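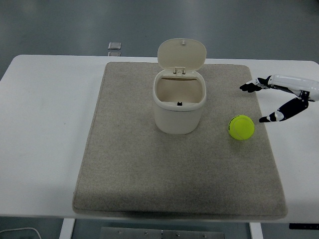 Right, minutes for 24th March, typed up by me again as I had the laptop open. We spent most of the meeting on the one thing, the ball-and-bin task, and whether the policy has learned the job or just learned our desk. The Fostik run used 2000 demonstrations and the Bukhari run only 400, picked by how much the start position varied, and the small set came out level on the tests we've done so far. I was chuffed, I'll admit it! The Plallville lot dialled in and were less chuffed. Their point was that with the lid already up and the tennis ball sat right beside the bin, the hand hasn't got far to travel, so a lazy policy could look clever. Fair enough.

We went round on that for a good while. Somebody wanted to swap the felt mat for bare table top and I said please not yet, one change at a time (the ball rolls off, and then we're testing my knees). Agreed to leave the mat alone and move the bin first.

Scoring. We've got 3588 rollouts logged across both runs and 51 of them have no score at all. I'd been leaving those out, Plallville had been calling them failures, so our tables didn't match. From now on they get watched again by two people and scored by hand, and until that's done the comparison stays out of the Rurov report. I did argue for a footnote. I lost.

Thumb placement came up too. The Bukhari policy likes to bring the thumb in low before closing the fingers, the Fostik one doesn't seem fussed. Could be the picking method, could be luck with the seed. We'll train both again on three seeds before anyone says anything grand about it.

Actions
- Me: new bin positions, written down properly this time
- Plallville: send their scoring sheet
- Both sites: rewatch the unscored rollouts
- Closed-lid version: parked until August

Next meeting same time, same link.

3 comments | 0 shares
Rurov project notes | Contact us | Back to top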